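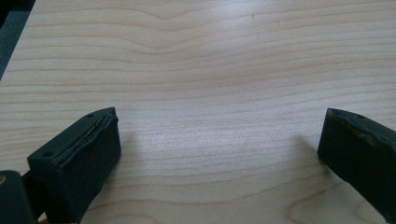
Is this the set with the 11 dropped runs still in it, Meriem Ashour wanted to know as soon as I posted the link. It is! They're in a folder called rejects, so skip them if you want clean data.

Sekolach hand-held set, README
Updated June 6, 2024

Hi! I put this together for the Gomthorpe robotics club, where five of us have been recording tabletop tasks with hand-held grippers since April.
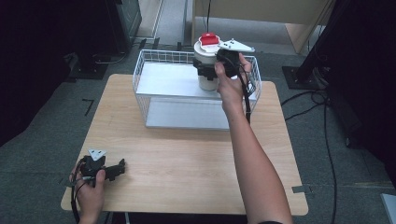

You get 400 runs, each in its own folder, with one video per camera and a notes file (mine are long, sorry). Left and right are the operator's left and right – I mixed them up in the first 31 runs and had to rename everything.

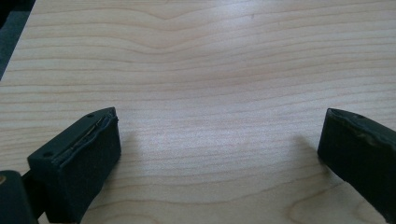

To load a run, point the Ukov script at its folder. It needs the notes file too, so don't move that. Student projects can use all of it, just mention the club. 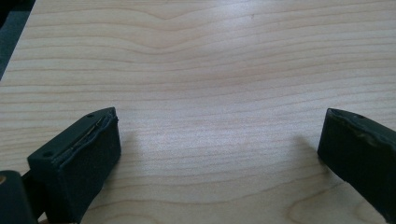
Could you add the open and close times for each gripper, Na asked on the club page. I've started on those – they'll go in the notes files as I finish them.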